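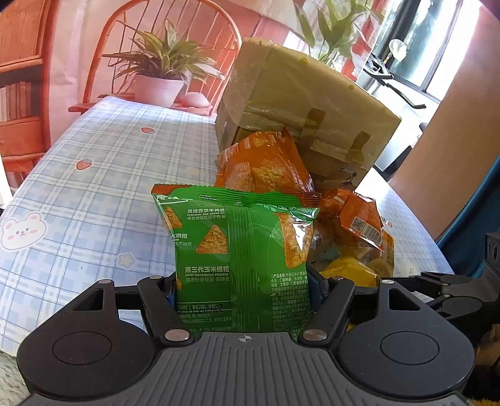 Slavica Nikolaidis demande que le montage soit figé avant l'étalonnage, faute de quoi les sous-titres seront recalés deux fois. Point adopté. La version de travail dure 110 minutes ; la durée visée reste à fixer avec Ultport, distributeur en salles.

## 2. Montage et archives

- Séquence d'ouverture (port de Citala) : raccourcie, voix off supprimée.
- Entretien avec l'ancien projectionniste : conservé en entier, son à reprendre.
- Films de famille en Super 8 : nouveau scan demandé au laboratoire Dervishi, le premier présentant une instabilité verticale.
- Extraits télévisés : 7 plans sans autorisation écrite. Mahnaz Bahrami relance les ayants droit ; sans réponse fin mars, les plans sont remplacés.

## 3. Son et musique

Le prémixage présente un écart de niveau entre les entretiens et la voix off. Reprise prévue par Selma Gashi sur deux bobines, puis écoute en auditorium. La musique du générique de fin n'est pas validée. Branwen James propose une version sans cordes, à livrer en pistes séparées.

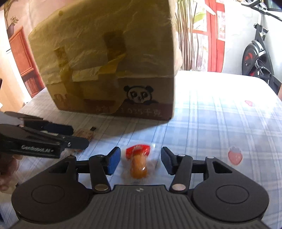 *Viorica Georgiou*

## 4. Sortie et projections

Ultport confirme 20 salles en première semaine, sous réserve de la livraison du DCP en mars. Le titre *Zimia* est maintenu ; le sous-titre est abandonné sur l'affiche et conservé au dossier de presse.

Projection test : 20 h, copie non étalonnée, questionnaire papier. Mme Bahrami souhaite un débat à l'issue. Mme Gashi s'y oppose tant que le mixage n'est pas terminé. Le débat est reporté à l'avant-première.

## 5. Actions

| Action | Responsable | Échéance |
|---|---|---|
| Gel du montage image | Nikolaidis | avant étalonnage |
| Relance des ayants droit | Bahrami | fin mars |
| Reprise du prémixage | Gashi | avant projection test |
| Pistes séparées, générique | James | à préciser |
| Commande du nouveau scan | Georgiou | immédiat |

Questions diverses : version audiodécrite, devis en attente.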